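Large wall panels behind a work table, seams or no seams?

Vatitz60
I want to cover the wall behind my table. The small tiles from Zollico have too many joints to clean. Are large panels better?

mousavi_k
Better, yes, but the seams will look ugly. I would paint the wall and save the money.

Vatitz60
Paint stains very fast in my place.

atia388
I don't agree about ugly – I chose big panels in January and I would choose them again. Cleaning is one wipe with a cloth. The two dark seams are easy to see against the white, but my eye got used to them, and the line at the table is straight.
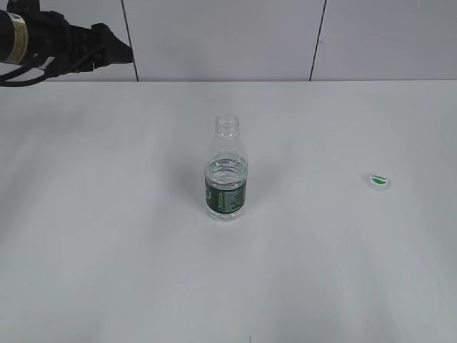
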